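Notes for week 5: where the examples come from

Read this before the lab. The reading for this week is the Sastosby report, chapters 2 and 3 only. Chapter 4 is the one with the nice curves in it, and I'd like you to hold off on that until we have argued about the data.

## What is being claimed

The usual pitch goes like this. A person steers an arm through a household job, the joint angles and camera views get saved, and after enough of these runs a policy learns the job. Sastosby gives its book-handling set as 214 demonstrations. The word "household" is used on nearly every page.

My trouble is with "enough" and with "household." Neither is defined. The report counts demonstrations as if each one carried the same amount of news. If an operator makes the same reach at the same shelf 100 times, you have one situation and a lot of hand tremor.

## What a demonstration does and doesn't contain

Take book handling. It sounds like one skill. Write down what the arm has to deal with and it falls apart into several:

- getting a finger past the neighboring spines
- tipping the book so there is something to hold
- pulling without dragging the next one along
- deciding what to do when the book sticks

The last one is almost never in the data. Operators are good at their work and they want a clean run, so they go for the book that looks easy. When a run goes badly it is often thrown out before it reaches the training set. The learner then sees a world in which books come off shelves, and it has no examples of getting out of trouble.

Ask also who picks the clutter. A bookcase in use has things on top of it, and books that lean because the row isn't full. Whoever sets up a collection room has to imitate that, and people imitate it once, then leave it alone for the season.

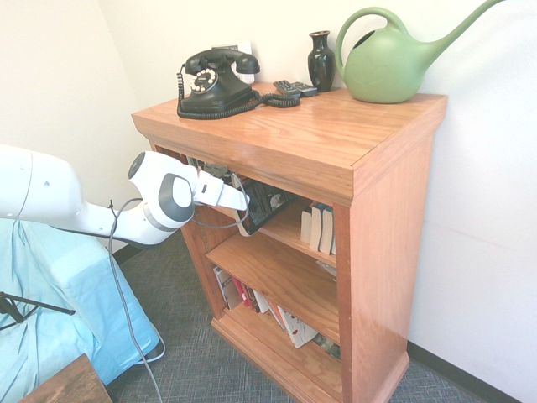
Velimir Mladenović objected to this part when I gave it last term, and wrote in the margin of my draft that a leaning row is worth more than I allow: "Every pull changes the lean, so you get a new layout for free each time. You don't need to restage the shelf. The books do it for you."

I've kept his comment in because it is the best answer I have heard. It's partly right. The row does shift. But the shelf height stays put, and so do the lighting, the base of the arm, and the telephone on top. A policy is free to lean on any of those. Unless you hold some of them out, you can't tell whether it is looking at the book or at the wall.

## A small check you can run yourselves

Kesow, the simulator we use in lab, lets you mask parts of the camera view. Youssra El Sherbiny's project did this with a drawer task in December. She trained on the full view, then covered the drawer at test time and left the background visible. The arm still made the right opening move in 34 of 68 trials. Half! It couldn't see the drawer at all.

I don't say every data set is that bad. I do say I wouldn't believe a success rate until somebody has tried this.

## Questions to bring to any data report

1. What was discarded, and who decided?
2. How many distinct rooms, shelves or tables, as opposed to runs?
3. Did the same operators produce both the training runs and the test setups?
4. Are there recoveries in the data, or only successes?
5. Was anything in the background held fixed the whole time?

The Sastosby report answers number 3 (yes, the same people) and is silent on the others. Irnent's answers number 1 in a footnote. Look it up, it's short.

## For the lab

Work in pairs. Each pair collects a small set in Kesow, swaps it with another pair, and tries to write down the shortcuts a learner could take. Don't tell the other pair what you varied. Hand in one page, with your own set's weaknesses listed first. The handout on masking is in the Long folder, under the old course number.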